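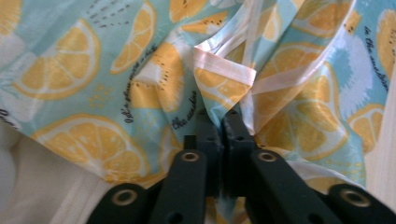 Lemon print tablecloths return to Pandey Street hall for September suppers

The long tables at the Pandey Street hall will be dressed in citrus again this fall. The Clokivier Supper Club has brought its lemon print cloth out of storage for the September suppers, after a year of plain white paper on a roll.

The fabric has a pale turquoise background with yellow citrus slices, white rinds and short black dashes between the fruit. It was bought as a single bolt from Stostis, a discount fabric store in Pronen that has since closed, and was cut into tablecloths by members of the club's sewing group.

Paper was meant to save time on laundry. It did, but it tore when dishes were passed down the table, and the rolls cost the club $479 over the season. Members voted in the spring to go back to cloth. A notice pinned up by the kitchen door put the savings toward new serving spoons and a second coffee urn.

Washing is the main change. Under the old arrangement one household took everything home after each supper, and the cloths sometimes came back late. This year the work will be split among 3 households, each taking a share on the night and returning it folded by noon the day before the next supper. The sign-up sheet is on the board beside the coat hooks.
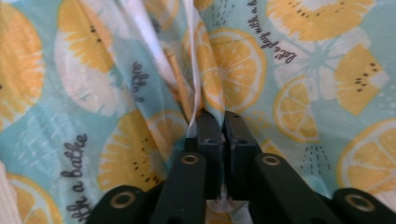 The club asks that the cloths be washed in cold water with a mild detergent and no bleach. They can be tumble dried on low, though the sewing group prefers a clothesline - the hems pucker in a hot dryer and then have to be pressed flat. Candle wax should be left alone and pointed out when the cloth is handed over. Tomato sauce and coffee should be rinsed the same night.

Any cloth with a hole or a loose hem goes in the basket under the piano, where the sewing group will pick it up. There is enough of the print left over for patches and a set of napkins, which will be sold at the holiday market. The pattern is no longer made, so larger repairs may have to be done in plain yellow cotton.

The first supper has room for 55 people, and doors open at 5:30 p.m. The menu is roast chicken, green beans, rolls and lemon bars, with a bean stew for those who do not eat meat. Tickets are on sale at the hall office in the mornings and at the Pronen public library. Children under six eat free but still need a seat reserved.

The club served 1,000 meals last season and expects a similar number this time. Help is still needed with setting up, which starts at 3:30 p.m. in the main room - enter by the side door, as the front steps are being repaired.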